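Section 4: Setting out the shape blocks on the board

Before you open the bag of blocks, take a few minutes to get the board sitting the way it should. We know it is tempting to tip everything out at once (we have all done it!), but a board that rocks or slides will spoil every layout you build on it, and it is much easier to fix while there is nothing standing on top.

1. Wipe the perforated table with a dry cloth, and run a fingertip over the holes near the middle to check for crumbs of wood or bits of tape. Even a small crumb will lift one corner of the board.

2. Lay the board flat with the better side up. Leave a margin of holes showing at the front and down both sides, so you can get your fingers under the edge later on.

3. Press on each corner in turn. If one of them gives, lift the board and wipe again.

Note: The Linitz board is made of real wood, and you may notice faint seams running across it as well as streaks and swirls in the grain. These are perfectly normal. Please don't sand them or fill them - a light wipe twice a year, say in October and again in spring, is all the care the surface needs.

4. Choose your blocks. For a first layout we suggest a handful in mixed shapes and colors, with a cylinder, a star and a triangular prism among them. Orest Yatsenko, who wrote the layout cards in the back of this guide, likes to start with two reds at the far side of the board and the blues and yellow closer in, and it makes a very friendly first arrangement.
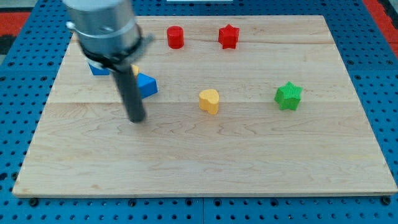

5. Stand the cylinder on its flat end. It will roll if you lay it on its side, and a rolling cylinder has a way of taking its neighbors along with it.

6. Set the prism with one triangular face toward you, so the slopes run down to the left and right. If you turn it the other way you will still have a good layout, but it won't match the cards.

7. Place the star last. Its points catch on sleeves, so lower it straight down and let go before you draw your hand back.

8. Step back and look at the whole board from the front. Blocks that stand close together can hide one another from where you are, so lean a little to each side as well before you call it finished.

Caution: Keep the blocks away from children under three. Don't soak them or leave them on a sunny windowsill, as the colors may fade.

If a block is chipped or missing, you can order a single replacement from Purnedis by quoting part number 189 and naming the shape and color you need. Tainá Xavier looks after the spare parts desk, and she is very patient with people who aren't sure what their shape is called.

Storing the blocks is covered in Section 5.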